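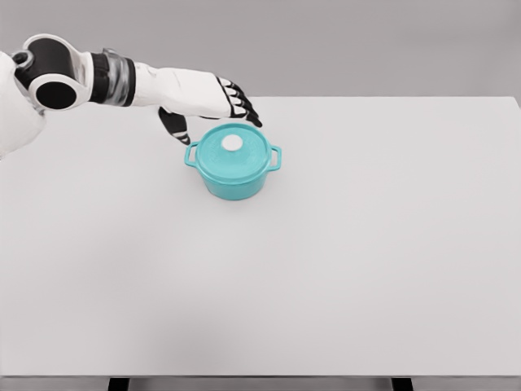

4.3 Failure analysis

Most of the lost episodes in the lid-and-lift task trace back to a single fault in how the policy closes the hand. We ran 2,927 simulated trials in Kirui with the final checkpoint, and 2,173 of them ended in a lift that held to the end of the episode. We replayed the failed trials and sorted them by the first contact that departed from the demonstrated grasp. The most common fault starts from a pose like the one in Figure 3, where the palm is above the pot, the fingers are bunched near the far side of the lid and the thumb points down by the left handle. From such a pose the thumb should move in against the body of the pot. In the faulty trials it enters the opening of the handle loop instead, and the fingers keep closing until the joint torque limit is reached. The pot then tips when the arm rises.

Figure 3. Simulated hand over the teal pot.

The contact model made this fault harder to find. In the first version of the task, the collision mesh for each handle was a solid convex block, so the thumb could not enter the loop and the trial was logged as a plain missed grasp. Gonçalo Salgado replaced the blocks with decomposed meshes in July, after which the jammed thumb showed up in the contact logs. Success rates from before that change are not comparable with those given here and have been left out of the tables.

A jammed thumb matters more on hardware than in simulation. The Skarkus controller retries a failed lift without opening the hand, and on a real arm this would load the thumb joint sideways on every attempt. We added a check that stops the arm and opens the hand if thumb torque stays above its limit for 30 control steps. The check prevents the repeated loading but does not recover the trial, which is still counted as a failure. Retraining with wider variation in handle angle is covered in Section 5.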